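Putidell Wash and Care Room
Second progress report to the Fonley Fund
Prepared by Nunell, project lead

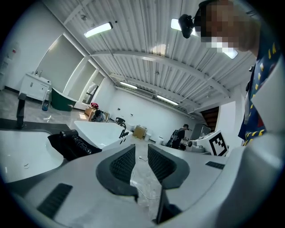

The main room at Putidell, with the window wall and white cabinet on the left and the ceiling lights on.

Period covered

This report covers the 13 weeks up to the end of September. It follows the same headings as the first report, with the section on access moved to the end as you requested. Receipts and the updated budget sheet were sent separately.

Summary

The room is in use. Water, drainage and lighting are finished. Storage is partly finished. The main items left are the window trim, the loose wires at ceiling level and a second round of work on the floor drain. We have spent some 90 percent of the grant and do not expect to ask for more.

The room itself

Your office asked for a short account of the condition of the building, so we repeat some of what was in the application.

The room was built as a light workshop. The ceiling is white corrugated panel carried on curved steel. We kept it. The first quote included a suspended ceiling with tiles, and we took that out at the planning stage. The money went to plumbing instead. The ribbed panels have been washed down and the steel was painted before the lights went up. Sound carries more than we would like when the room is full. We have priced soft panels for the end wall and may fund them ourselves next year.

The long wall with the openings has been painted white, and so have the frames. Two coats were allowed for and the lower part needed a third. The openings give good daylight for most of the morning. By late afternoon in winter we expect to depend on the ceiling lights.

The floor is gray with a marbled pattern. It was chosen over the plain white sample, which showed every mark during the trial. It has been down since the start of the period and has held up well near the door. One seam by the basins lifted and was put right by the installer at no charge.

Plumbing and basins

This was the largest item in the budget and the one that slipped the most. The basins were delivered on time but the supply pipe under the floor turned out to be narrower than the drawings showed. Pressure was poor at the end farthest from the meter. The plumber ran a new line along the wall, which added four days.

The white basin and its black faucet are now in regular use. The faucet was a substitution. The model in the specification was out of stock at Engström, who offered the black one at the same price with the same fittings, and we accepted. The counter behind the basin had been cut for the original and had to be adjusted.

Water temperature has been set at the mixer and is checked at opening each day. The readings are written on the sheet inside the cupboard door by the entrance. We can send copies if they are useful to you.

The floor drain is slow. It copes with ordinary use but not with a full wash-down of the floor. The plumber thinks the fall of the pipe is too shallow just outside the building. A repair is booked and falls within the contingency line.

Lighting and electrical

The fluorescent fittings are in and working. We had intended to use LED fittings throughout, as stated in the application. The existing circuit would have needed more work than we had allowed for, and the fittings already held in storage were sound. This was agreed with your office by phone in the previous period and is recorded here for completeness. A switch to LED remains on the list for later.

There are still thin wires hanging from the ceiling structure. The electrician has been asked to trace each one, remove those that are dead and clip up the rest. This is the item we most want closed before winter. We have also asked for a price on extra wall outlets along the window side, where people now have to share.

Storage and furniture

The white cabinet under the openings has been fitted and holds towels, gloves and cleaning supplies. It is used more than we planned for. The small handles are hard to grip with damp hands and several people have said so. Larger ones would fit the same holes and cost very little, so we will change them from the general maintenance line.

Shelving for the far end is still to be ordered. The delay is ours. We measured for it before the new water line went in, and the measurements no longer hold.

The layout has been changed once during the period. At first the seating was placed in the center of the room, and people walking through had to step around it. It was moved closer to the wall and the middle is now easier to cross. We plan to leave it this way until the shelving is in and then look at it again.

Bottled water, bags and coats tend to end up on the floor or against the cabinet. Hooks and a narrow bench have been added to the order for the shelving.

Access

The entrance ramp is complete. The door closer was too strong and has been adjusted. The turning space beside the basins meets the width in the plan, as long as nothing is left standing there. We have marked the area with tape for now and will replace it with a permanent line.

Outstanding items

The snag list stood at 13 items when this report was written. Most are small, such as missing filler around the frames and a loose cover plate. The ones that affect use of the room are:

Floor drain: repair booked.
Ceiling wires: with the electrician.
Shelving, hooks and bench: to be remeasured and ordered.
Window trim: paint touch-up after the filler is dry.
Cabinet handles: replacements chosen, not yet bought.

Budget

Plumbing is over its line by the cost of the new water run. Lighting is under by a slightly larger amount. We ask for your approval to move the difference between the two lines. Flooring and decoration closed on budget. Furniture is open until the shelving has been invoiced.

Next period

We will finish the items above, ask for the final inspection and send the closing accounts. If you would like to visit, Monday mornings are best, before the first session begins. Please let us know a week ahead so that parking can be kept free on the yard side.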